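Frequently asked questions

I get asked the same things over and over by people thinking of renting out a spare room or a whole flat for short stays, so I've put my answers in one place. I've been letting the flat at Sernmont for 4 years now, and I've made most of the mistakes already so you can skip a few.

Do I need to be there when guests arrive?

I used to be, every single time, with a plate of biscuits. Then a couple turned up at two in the morning after a delayed flight and I bought a key safe the next day. Put the code in a message on the day of arrival, and change it between guests. Some people do still like a hello, so I offer to pop round if they want one. Hardly anyone takes me up on it!

What should I charge?

Look at what similar places near you are going for and start a bit under until you've got some reviews. My first summer I charged far too little because I was nervous, and I was fully booked and completely worn out. Don't forget your costs either. I spent £357 on bedding and towels before anybody had slept there (white ones, all the same, so they can go in one wash).

How many sets of sheets do I need?

Three per bed. One on, one in the wash, one in the cupboard for when it all goes wrong.

Do you do your own cleaning?

I did for the first year. Now Farah Sinaga does it and she is faster and much fussier than me – she pulls the fridge out. If you hire someone, walk round with them the first time and agree what gets done on every visit and what gets done once a month. Write it down and stick it inside a cupboard door.

What about a minimum stay?

Mine is 2 nights most of the year and longer in December. One-night stays mean just as much washing for half the money, and they do seem to attract parties.

Do I have to tell anyone I'm doing it?

Yes, and do it before you list. Speak to your mortgage lender, your insurer and the council, and your freeholder if you've got one. Ordinary home insurance often won't cover paying guests. I rang mine expecting a quick chat and was on the phone the whole morning, but I did come away with the right policy.

What do guests complain about most?

Wi-Fi, pillows, and anything to do with the kitchen. They want a sharp knife, a decent pan and a tap that behaves itself. I'd budget for a good tap if yours is on its last legs, as it's the thing everyone uses all day long. Igor Olszewski fitted mine at the flat and has been back to do the shower too.

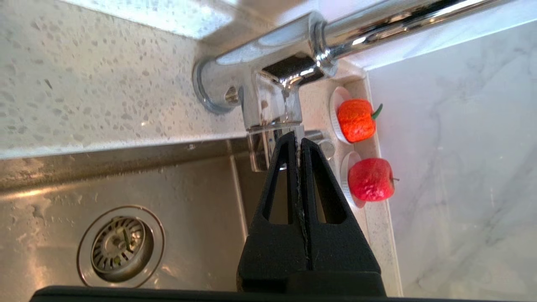
Chrome tap in the kitchen.

My water is very hard, so I leave a cloth out and ask Farah to wipe the chrome dry at the end of every clean. Limescale shows up horribly in listing photos.

Should I leave food out?

Tea, coffee, sugar, a pint of milk in the fridge. I went through a phase of homemade bread and it was lovely but I couldn't keep it up, and then reviewers started asking where the bread was.

Do you allow dogs?

One dog, well behaved, not on the beds. I charge £12 extra for the hoovering.

Can I ask you something that isn't on here?

Of course! Use the contact form and I'll get back to you, usually in the evening once the kids are down. If it's about tax, please ask an accountant instead of me.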